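Press release
2023-02-19
For immediate use

RASITZ OPENS TOWEL AND LINEN FOLDING ROOM, FIRST SESSIONS FREE

Rasitz, the household linen supplier, has opened a folding room at its Drivutetti site. Short sessions, plain towels, lots of practice. Open to anyone who washes, dries and puts away towels for a living, or just for a family of five.

The room takes small groups. Guest house staff, care home laundry teams, people setting up a first rental, parents who want the closet to shut. Sessions last 60 minutes. No charge until the end of September, after that a small fee, details to follow on the booking page.

Why towels

Rasitz gets more mail about towels than about anything else it sells. Not about the cloth. About storing it. Stacks that lean, shelves too shallow, a guest set that never matches up edge to edge. Last year the customer desk logged 2920 messages and the shelf question came up again and again, so we put a room together and started teaching.

"We sell a towel and then we leave people alone with it," said Thanakorn Paisan, who runs the sessions. "I wanted somewhere they could sit down, take one towel and fold it until the corners come out right. Then do the next one. It's slow at first and people get annoyed with me, thats fine."

What happens in a session

Start with a single bath towel. Corners together, smooth the middle with a flat hand, fold again. Lift it, look at the edges, put it down, fix what slipped. Then hand towels, which everybody thinks are easier. Then a mixed pile against your own shelf measurements, so please bring those. Width and depth, written down.

Thick terry gets the most time. It springs back and the layers creep, and a fold that looked square lying flat can come up crooked. Participants are asked to hold each folded towel up by the corners before it goes on the stack.

Most of the work is done low down, seated, with clear floor in front. Tables are available for anyone who prefers to stand, just say so when you book.

The room

Pale walls, light wood-grain floor laid in a herringbone-like pattern, big gray panels on the wall. Kept plain on purpose. A white towel shows up well against it and you can see straight away if an edge is off.
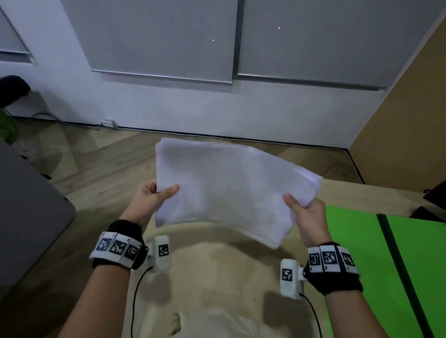

Three folds covered

The thirds fold. For deep shelves. Long edges in, then over, then over again. Rounded side faces out.

The flat quarter. For guest rooms and chair backs. Half, half again, done. Looks simple, shows every mistake.

The short roll. For baskets and narrow cabinets. Fold to a strip first, roll firmly from the finished end, tuck. Do not roll thick towels too tight, they open up by themselves later.

Sheets and fitted sheets are not part of the program yet. We know. They are next, along with pillowcases and table linen, and will get a longer session of their own.

Partners

Dervishi supplied the shelving for the mixed-pile exercise, in the depths most often found in home closets. Hidov, which runs guest apartments, is sending its housekeeping staff through the program in small groups and will use the flat quarter in all 34 of its apartments from September.

Rasitz has set aside 300 free places. Teams can book together, single visitors are added to whichever group has room.

Practical information

Where: Rasitz folding room, Drivutetti, ground floor, side entrance.
Length: 60 minutes, please be on time, we start with the first fold.
Bring: shelf measurements. Your own towels if you like, clean and fully dry.
Wear: anything comfortable for sitting on the floor.
Cost: free until the end of September.
Booking: through the Rasitz website, under Sessions. Cancelations the day before at the latest please so the place can go to somebody else.

A printed folding card is handed out at the end of each session. It fits inside a closet door. Extra copies for teams on request, and a large-print version is availble too.

About Rasitz

Rasitz makes and sells towels, bed linen and kitchen cloths for homes and small hospitality businesses. Its main store, stockroom and customer desk are in Drivutetti.

Press contact

Rasitz press desk, Drivutetti. Interviews with Thanakorn Paisan can be arranged outside session hours. Journalists who want to join a group are welcome, same booking page, write "press" in the notes field.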